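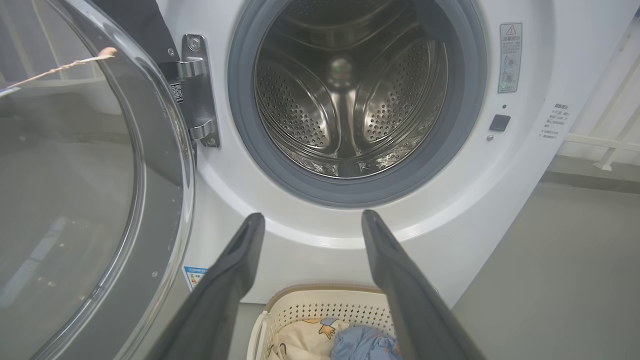

Open day at Dornarine Park, notes from the touchline

Last updated: July 2019

Got there late, bus was late, so missed the first bit of the senior session. Wotosard Rovers run the open day every winter, a gate on the car park side and another by the school fence. Car park full. Went in by the fence.

Quick version for those who only want the football: they're playing a back three now. Properly playing it, not just for the last ten minutes when chasing. If you came for the clubhouse, scroll down a bit.

The senior squad was on the far pitch, which is the better one. Near pitch has gone to mud in the goalmouth at the creek end, same as last year. Coach is Remedios Mangubat, second season in charge, and she had a mic clipped on so people at the rope could hear what she was telling the players. Good idea. Wind got in it half the time but you caught enough.

First drill I saw was the three centre backs playing out against four pressers. Ball starts with the keeper, goes wide left, back inside, and the middle one of the three has to step up past the first line with it. Over and over. When it broke down she didn't stop it, just shouted "next" and another ball came in. Valteck (the sponsor, name on all the bibs) must have paid for a lot of balls.

Hsieh was the middle one. Last season he was a holding midfielder who got caught turning, and most of us at the rope had written him off as a bench player. Looks completely different facing the game. He takes a touch, has a look, goes. Twice he hit the long diagonal to the right wing back and both times it landed on her side of the halfway line — no, sorry, his side, the women's squad were training next to them and I've got my notes mixed up. The right wing back in the men's group is a new kid, number 21, didn't catch the name. Quick. Crosses too early.

What I don't get is the midfield. With three at the back and two wing backs you have five players for everything else, and on the day they tried it as a flat three with 2 up top, then as a box. The box looked better to me. The flat three left a big hole every time the wing backs were high, and the reserves, who were the opposition, walked through it. One of the reserves' strikers scored from there and got a clap from the whole rope.

Asked her about it at the Q and A afterwards. Question was something like, is the box the plan for the away games or for all of them. Her answer was that she picks the midfield last, after she's seen who can run that week. Fair enough. Someone else asked if the back three was there to hide the lack of a proper left back and she said "partly, yes", which got a laugh. Nice to get a straight answer out of a coach.

Other things from the Q and A, in no order:

Captain not decided. Last year's captain has moved away for work.

The keeper coach is staying. Cheers for that.

Reserves will play the same shape as the seniors from now on. Previously they did their own thing, and players going up had to learn it all again. If you've watched the reserves at all you'll know they've been four at the back for ages, and a couple of those full backs don't have an obvious spot now. The left-sided one might do as the outside centre back. The other one I'm not sure about. Too small to play in the three, doesn't have the engine for wing back. Maybe the bench.

No friendly against the university side this year. Couldn't agree on a date.

Then the tour. Groups went through the clubhouse, ours was too big so I was at the back and heard very little. Change rooms have been repainted in club colours, new benches, hooks that are the right height at last. Physio room is still tiny. Kit room, boot room, the little office with the whiteboard (somebody had turned the whiteboard to the wall, good thinking, a few of us tried to see around it). Upstairs is the bar and the balcony, same carpet.

The new stand. It's a frame and a roof at the moment, no seats. It will hold 450 when finished and they want it open by January. The guide told us the whole ground would be licensed for 1,000 after that, which is what the league wants from anyone going up a division. So that's the ambition, I suppose. View from where the back row will be is good, you can see both boxes clearly, but the floodlight pole on the halfway line is going to annoy whoever is stuck behind it.

Food. Sausage sizzle, long queue, onions ran out. The dumpling van was the better bet and had no queue becuase it was parked around the corner behind the sheds. Coffee was alright. Bring cash, the card machine kept dropping out.

Juniors had small-sided games on the near pitch all through the middle of the day. Didn't watch much. One very good little left footer in the yellow bibs, nutmegged his own coach in the warm-up. Parents were well behaved, mostly. The skills gates in the corner were popular too, speed gun on the penalty spot, and I had a go and I'm not telling you what it said.

Finished with a short game, seniors against reserves, two short halves with rolling subs. Seniors won it with a header from a corner, near post, same routine they've used forever. Hsieh came off at the half with his socks down, looked like he was just being rested. Reserves hit the bar. Number 21 crossed too early again, then held one and cut it back perfectly and it got skied over the fence into the school.

Memberships were on sale at a table by the gate, same price as last year, scarf included. Picked one up. First home game is on the far pitch, and they said the gate on the school side will be shut on match days, so park early or walk.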